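Gundeck Workshop News, spring issue

Planning the next robot cell: what we learned from the first budget

Many members have asked when the second cell at Gundeck will be ordered, and how much of the money is already decided. The short reply is that the plan is nearly ready and the order is not yet placed. In this item I would like to explain how the budget is built, which costs we did not see well the first time, and what we still need from you before the end of June.

The total frame for the project, which we call Zolarach in the papers, is 77 thousand euros. In the first version, written in January, it was 73 thousand. The difference came from two places. We had forgotten the transport inside the building, and we had put the training for new operators under the normal yearly costs, where it does not belong. Both are now in the project itself.

Of the whole sum, the arm and its controller take 40 per cent. People are often surprised by this. They look at the price of the arm in a catalogue and think that they know the price of the cell. But an arm alone can not do anything useful on a table. It needs a base to stand on, a gripper, cameras and their mounts, cables of the correct length, a computer, and a safety arrangement which the inspector will accept. After that it needs objects to work with. The objects are the cheapest line in the whole budget, and in our first year they were the line with the most small invoices.

For the type of work we do, it is enough to have ordinary household things: a desk lamp, a power strip, small wooden blocks, a rack. I ask every group to write down such things in their plan, even when one piece costs less than a lunch. When they are missing on a Friday afternoon, a person has to leave the work and go to buy them, and this hour is also paid by somebody.
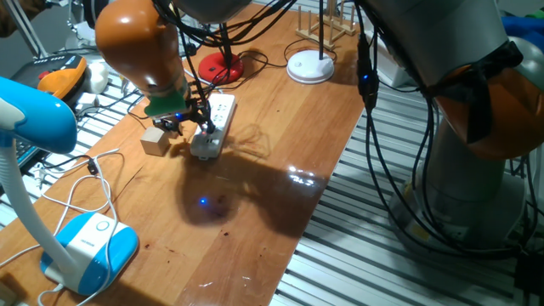 Can we start with one arm and add the second one later?

It is possible, and for the new cell we recommend it, if the floor and the electrical supply are prepared for two arms from the beginning. The second base plate, the extra power line and the larger safety area should be in the first order. To open the floor again after one year was quoted to us at a price which I did not want to read twice.

The offer from Clenetti came in March. It is clear and well written, and I thank them for separating the lines as we asked. The delivery time is 11 weeks from the order, but for the gripper only six. This means that the gripper would lie in our cupboard for more than a month while its warranty is already running. We have asked if the warranty can begin on the day of installation. They answered that they can do so when the installation is made by their own people, and so we have to compare two numbers: the price of their installation against the value of some weeks of warranty. At the moment I think that their installation is worth the money, for other reasons too. Our own technicians are fully occupied until the summer, and a half-installed cell takes as much space as a finished one.

Some words about cables. Last time we bought the cables according to the drawing. The drawing showed the shortest way from the controller to the arm, and it did not show that an arm is moving. A cable which is long enough when the arm is at rest can be too short when the wrist turns to the far side. We had to order again, with express delivery, and the express delivery was more expensive than the cables. For the new cell, the cable line contains one spare of each type and enough straps and clips to hold everything along the arm. It is a boring line, and I defend it in each meeting.

The cameras are a similar case. A camera is not very expensive, but each one needs a profile to stand on, a clamp, a cable and a free port on the computer. Please count these together as one package when you ask for "one more camera". Also think of where it will look from. A view from the side is good for seeing the whole table and the arm, while a view from the wrist is good for small parts which are close together. In our experience the groups ask first for the side view and then, two months later, for the wrist view. If you believe that you will need both, write both now.
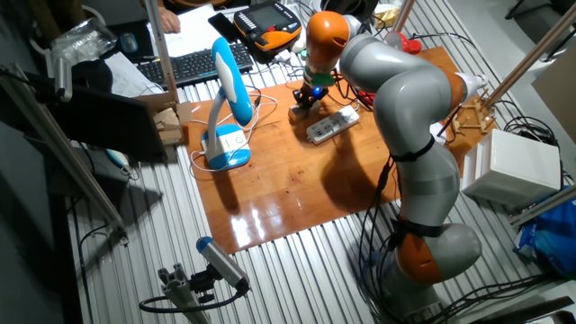 Gripper and small wooden block, with the power strip and the desk lamp on the same board.

About the work surface we had a long discussion in the spring. There were two proposals. The first was to buy a finished table with a special coating. The second was to lay a simple wooden board on a slotted platform, and to change the board when it is worn. I was for the first proposal and I have changed my opinion. A board is cheap, it can be replaced in one morning, and nobody is afraid to make a scratch on it. The slotted platform costs more than a normal floor plate, but one can fix a base, a pole or a camera stand on it in almost any position without drilling.

There is one disadvantage, and it is the light. A varnished surface under strong ceiling lamps gives reflections, and reflections disturb the cameras. We do not want to forbid varnished boards. Homes and offices are full of shiny tables, and a cell in which everything is matt would be too easy. But we would like to be able to choose. Therefore the plan contains a second board with a dull surface and a small amount for dimmable lamps. If the money becomes tight, the lamps go first and the board stays.

Then there is the time of people. In the January version we counted only the hours when the arm is moving. Please do not do this in your own plans. For every session there is preparation of the table, a check of the gripper and the cameras, and afterwards the sorting and naming of what was recorded. Also, the person who holds the teach pendant should not be at the same time the person who answers the telephone. We have now written two persons for each session into the plan, and the second one may do desk work nearby when everything is running well.

The site in Voyle wants to use the new cell for two days in each month. We welcome this, and it helps us with the yearly costs. What is still open is how to divide the repairs. My proposal is simple: normal wear is divided according to the days of use, and damage from a collision is paid by the group which had the table on that day. Voyle has accepted the first part. For the second part they would like a common repair fund, and I understand the wish. When every small touch of the gripper on the table can become an invoice, people stop reporting small touches. A fund would need to be filled from the first year, though, and we do not have a line for it at present.

For the gripper itself we keep the two-finger type. Several members have asked for a hand with more fingers, and Clenetti offers one. It is an interesting product, but the price is high, and the spare parts come from far away. Most of the tasks on our list are still tasks of picking up, moving, pushing and placing. A two-finger gripper with good finger tips is enough for them, and a set of new tips costs very little. We suggest to look at the question again after the first year of use, when we know which tasks we had to refuse.

I also want to mention the space between objects, as this has an effect on the choice of finger tips. When two small parts lie almost against each other, thick tips have no room to go between them. Thin tips can do it, but they bend more easily. So the plan has both types, and one person in each group should learn to change them. The change needs a small key, and the key should be attached to the cell with a cord. The last one was found in a coat.
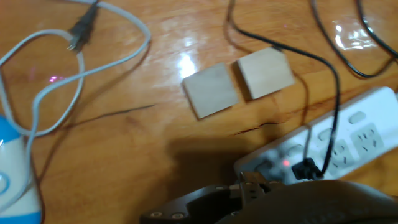 A reader in Voyle has written to us that the plan is good on the hardware side, but that it is silent about what happens in year three. According to the letter, the computer will be too slow by then, the software licence will be renewed at a higher price, and the arm will need its first large service, all in the same twelve months. The writer would prefer a smaller cell now and a fixed reserve for later, "even if it means one camera less at the opening."

I find this a fair remark. The service of the arm is in the yearly costs, but the computer is not, and for the licence I have only the present price. I have asked Clenetti for a price which is valid for three years and will report it in the next issue. As to the reserve, our rules do not allow us to keep project money after the closing of the project, so it would have to come from the workshop fee. Groups who agree with a small increase of the fee are asked to tell me so in writing.

What we need from each group by the end of June:

Your list of objects for the table, with number of pieces and a possible replacement for each.

The camera views you need, side or wrist or both.

The days in the month when you want to use the cell, and two other days as a second choice.

The names of the persons to be trained. Please send at least two, also when the group is small.

Lists can be put in the tray at the Gundeck office or sent to the usual address. The full Clenetti offer can be read in the office in the mornings, but please do not take it home, as we have only one paper copy with the handwritten corrections.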